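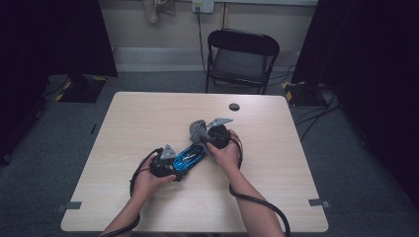
A blue toy car and a gray cloth on a table with a light wood-grain top.

News > Audio > Interviews

3/29/25

Reading time: 4 minutes

Signe Wallin on mixing a radio drama for headphones and for a room

Signe Wallin has worked with sound for radio since her student years, first as an assistant who carried microphones and later as a mixing engineer. In February she finished the immersive version of "Clutby", a drama in two parts produced by the small studio Prirkadgate. I met her there to talk about the work, and we spoke for much longer than we had planned.

The story takes place in a harbor town in the year 1701, and a large part of it happens at night. For Wallin this was the main attraction. "When the characters cannot see, the listener is in the same position as them," she says. "You hear a door, and you want to know which door. In stereo I can say left or right. With height channels I can say that it is the door at the top of the stairs."

She is careful not to promise too much. Most of the audience will hear the drama on headphones, many of them on a bus or in the kitchen, and she made her decisions with these people in mind. The headphone mix was done first. The speaker mix came after it, in a room with four speakers in the ceiling.

"Many colleagues do it in the other order," she says. "They mix in the big room, and then they press a button and get the headphone version. I tried this with the first scene and the voices became thin. It was like the actors were standing in a bathroom."

The dialogue was recorded in a quite dry room, with the actors standing and moving between marks on the floor. Wallin used one close microphone for each actor and a small array in the middle. The array was meant only as a reference, but in the end she used it in almost all the crowd scenes. The edited session had 117 tracks, and she says this number still makes her a little ashamed. "I deleted many. Then I got nervous and put some of them back."

For panning she worked with Adon, a tool which lets her draw the path of a voice and then change its speed afterwards. The reverbs were built in Aasen, from recordings she made in a stone church and in an empty boathouse. The boathouse was the more difficult of the two. There was wind on both days she went there, and the loose boards in the roof were knocking the whole time. She kept a few of these knocks and placed them above the listener in the second part.

I ask what she would do differently. She thinks for a while before answering.

"The rain," she says. "I put rain everywhere, above and behind, because it was so nice to finally have it there. The director listened for around ten seconds and said that he could not hear the sister anymore. He was right. Now the rain is almost only in front, and it moves up when she stops talking. I should also have asked the composer earlier to leave some space. His music was already wide, and we were fighting for the same places."

The levels gave her trouble too. The broadcaster wanted one loudness target for both versions, and the whispering in the cellar scene disappeared when she followed it strictly. She raised the whispers by hand, word by word — a job that took most of a week.

Wallin is now preparing a shorter production with Prirkadgate, this time a documentary about ferry traffic. It will have no actors and very little music. She plans to record most of it outdoors with the same small array, and she has already bought a better wind protection.

Contact | Copyright Prirkadgate | Back to top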